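Small Business Help Board > Payroll and Employment Taxes

Deferred employer Social Security and a retroactive pay correction: which period does it belong to?

Posted September 23, 2020

I do the books for a machine shop in Flirthorpe with a small hourly crew. We have been deferring the employer share of Social Security under the CARES Act since the spring. Our payroll runs through Fustau, which lets you check a box for the deferral and then tracks the balance.

In February we underpaid one employee. A shift differential was left off for several weeks and no one caught it until he compared his stubs. We paid him the difference, $1,382 gross, in a separate check this summer. Fustau put the employer Social Security on that check into the deferred balance along with everything else.

My boss says this is wrong. His view is that the wages were earned in February, before the deferral started, so the employer tax on them should have been deposited in full. I thought it went by when the check was paid. The tax itself is small, but I don't want a mismatch on the 941 and a notice six months from now.

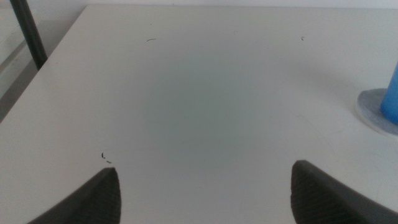
I called Fustau twice. The first person said the software follows the check date and could not tell me if that was correct for us. The second told me to ask our accountant. Our accountant at Sadowski charges for calls outside the annual engagement, so I am trying here first.

Also, if the software is right, do I need to amend the first quarter return at all? The wages were not on it.

2 answers

Answer 1 (marked as accepted)

The software is right. Wages are taxed for Social Security and Medicare when they are paid, and it doesn't matter which pay period they were earned in. The deferral covers deposits and payments of the employer share that come due from March 27 through December 31, 2020. A check written this summer falls inside that window even though the work was done in February.

Same reasoning for your second question. Do not amend the first quarter. Your first quarter 941 reports what you paid in that quarter, and it was correct when you filed it. The $1,382 goes on the return for the quarter with the check date, in the wages on line 5a and 5c like any other pay. The deferred employer share goes on line 13b.

A few things to check:

The employer share of Social Security is 6.2 percent, so on that check it should be $85.68. See if the deferred balance went up by that amount.

Only the employer share of Social Security can be deferred under this rule. Medicare is not included, and neither is the income tax you withheld. Those should have been deposited on your normal schedule. The employee share is under a separate notice that started September 1 and has its own repayment dates, so keep them apart if your boss decides to use it.

Half of the deferred employer amount is due by December 31, 2021 and the rest by December 31, 2022. Put both dates on a calendar outside the payroll software. If you change providers before then, the balance is still yours to pay.

Your state unemployment report probably works by check date too, but look at the instructions for your state.

Answer 2

We had the opposite problem at our warehouse in Prindholm. Our provider didn't defer on a correction check because the person entering it typed the old pay period end date into the check date field. It came to 138 dollars and we just left it deposited. You don't have to defer, it's optional, so paying the full amount on one check didn't hurt anything.

I would print the check detail and staple it to the quarter's file with a note saying why it was issued. Also make sure his W-2 picks it up at year end. Ours missed more than $100 in wages on one person and we had to do a W-2c.

Not sure about the line numbers, I let the software fill those in.

Comment from original poster

Thank you both. The deferred balance did go up by $85.68 on that check and the Medicare was deposited on time. I will leave the first quarter alone. I printed the line 13b instructions for my boss.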